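Visit report, 10 September 2025
Site: Fahy returns and repair depot, Orkthorpe

The depot moved here in February from two smaller units at Podbridge. Our interest was the handling of returned phones between the dock and the test benches, and whether the same layout would fit our own building.

Parcels arrive in cages and are booked in by hand. Each unit gets a Vamik label carrying the order number and a fault code. Of 243 units booked in on the morning shift, 241 had matching paperwork; the other two went to a query shelf.
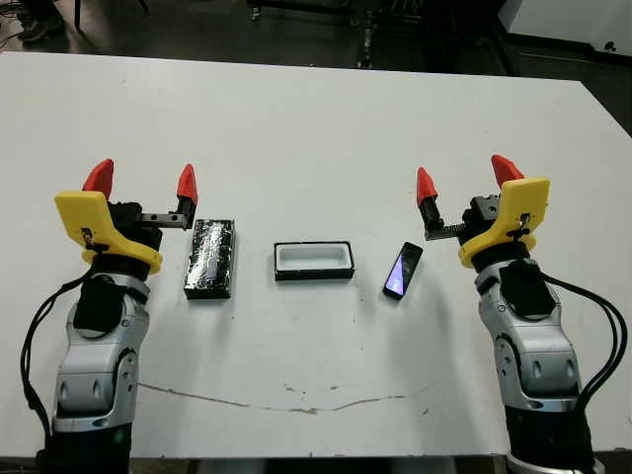
*Black block, tray and smartphone on a white tabletop.*

Grading has four levels and is done before any power test. The screen is judged first, then the casing. Staff told us the grade decides the price more than the fault does — a point our own process ignores. 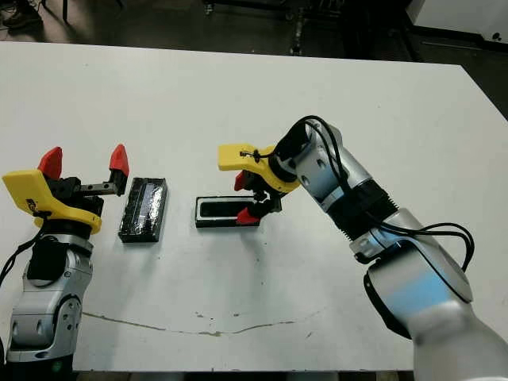
Battery checks follow in a separate room with its own extraction. There are 16 bays, and a full cycle takes 35 minutes. The bays were the slowest step we saw, and a queue had formed by late morning.

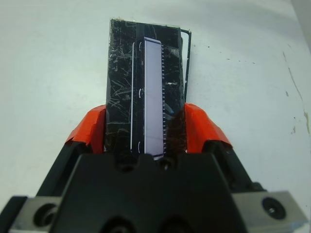 Parts storage is on the upper floor, served by one goods lift. Stock is filed by model and not by part type, so a common screw kit may sit in several places. We asked for the floor plan and the fault code list. Both are to follow by email.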